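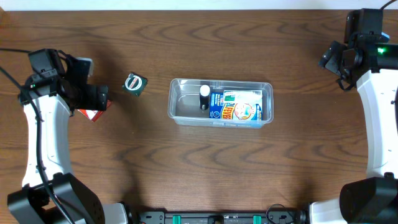 Skarphéðinn Stougaard has heard the number 600 so often that he has stopped writing it down. It is how many demonstrations his group at Wilunik recorded for Flerora, a method that teaches a pair of arms to sort small packages by copying a human operator. The group says a policy trained on just 50 of them does nearly as well, provided they are the right 50.

I asked who decides which ones are right. "A scoring model," he said. "And yes, we trained the scoring model on all 600. I know how that sounds."

It sounds like the saving has been moved somewhere else. Stougaard didn't argue much. His answer is that the scorer only has to be built once and can then be reused on new objects, but so far the team has tried that on 6 of them, all boxes and tins small enough for one gripper. "I wouldn't call it proof," he said. "I would call it a reason to keep the lights on."

The comparison with Trarnusik, the older method, bothered me more. Flerora got 22 extra hours of tuning. Trarnusik was run with its default settings. "A reviewer said the same thing in October," Stougaard said. "We're rerunning it - properly this time."

And if the gap closes? He took a while over that one. "Then we have a smaller paper."

The rerun isn't finished, and the project page still shows the old chart.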